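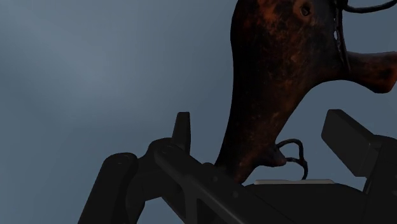 Ticket: Quarterly portfolio report won't tie to the ledger
Product: Salham loan servicing, hosted
Opened: 8/18/24
Priority: Medium (it'll be High if the board packet goes out like this!)
Status: Resolved

Hi team, me again. We're a small loan fund, Grorkent, we lend to corner stores, daycares and a few farms, and I'm the one who puts together the quarterly portfolio report. We have 657 open loans in Salham. When I run Outstanding Principal by County the grand total comes out $1,707 higher than the loan receivable account in our ledger. Same cutoff on both, end of the quarter. It tied to the penny last quarter, so I know it can be done!

What I've tried so far, so you don't have to ask me:

Ran the report again with "include charged off" unchecked. Same total.

Ran it by loan officer instead of by county. Same total again, so I don't think a county is being double counted (that was my first guess, we have a couple of borrowers with a shop on each side of the Brakness county line).

Logged out, logged in, tried another browser. I know, I know, but you always ask.

Exported the payment history for the quarter, which came to 3,061 lines, and sorted it by amount hoping to see one payment of $1,707 just sitting there waving at me. No such luck. So it's either a few smaller ones added together or something that isn't a payment at all.

Update, same ticket. I went through the participation loans next. We have a handful where Paiva Community Bank bought half, and the report is supposed to show only our share. I opened every one of them and checked the percent field, and they all look right to me. One has the percent typed with two extra decimals but it's still 50, and I fixed it anyway and reran. No change.

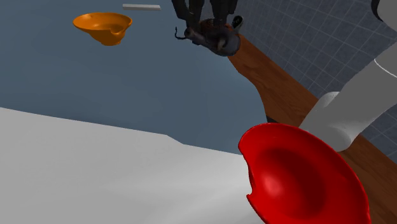 I also looked at the interest side, in case some interest got rolled into principal on the modified loans. We did a batch of those back when the flooding hit the Brakness road, deferring payments and adding the unpaid interest to the balance, and that has bitten us before. The balances on those match the signed modification letters, all of them, and I have the letters in a stack on my desk with sticky notes if anybody wants copies.

Then I got sidetracked by the aging buckets (current, 30 days, and so on) and noticed that one loan shows as current on the summary page but sits in the 30 bucket on the report. It's a daycare loan, they pay by check and the check always lands a few days after the due date. Maybe it's a separate problem? I'm putting it in this ticket and you can split it off if you like.

One more thing I should mention. We had two payments returned by the bank in the last week of the quarter. I reversed both the normal way, from the Payments tab. In the ledger the reversals are dated the day the bank notified us. I haven't compared the dates in Salham yet and it's late, so that's for tomorrow. Could someone take a look at your end in the meantime? I can do a screen share pretty much any morning.

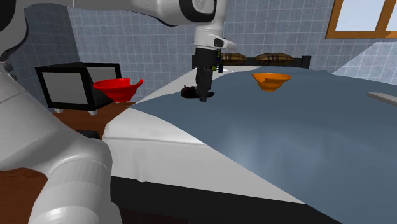

Lawal Effiong: Thanks for all the detail, that saved us a lot of back and forth. Your returned payments are the cause. When you reverse from the Payments tab, the system uses the original payment date unless you change it, so Salham put the principal back inside the quarter while your ledger put it in the next one. The principal portions of those two add up to your difference. Which date does your auditor want you to use?

Oh my goodness, okay. Our auditor wants the date of the bank notice. I went back in, changed the effective date on both reversals, reran the report, and it ties! And the daycare loan?

Lawal Effiong: The summary page allows for the grace period and the report doesn't. There's a checkbox for it under Report Options, second tab. I'll leave the ticket open until you've tried it.

Found it, checked it, and the daycare is back in current. You can close this one. Could the reversal screen ask for the date, though, instead of filling it in? I'd vote for that if there's a list somewhere.

Lawal Effiong: Added to the request list under your fund's name. Closing.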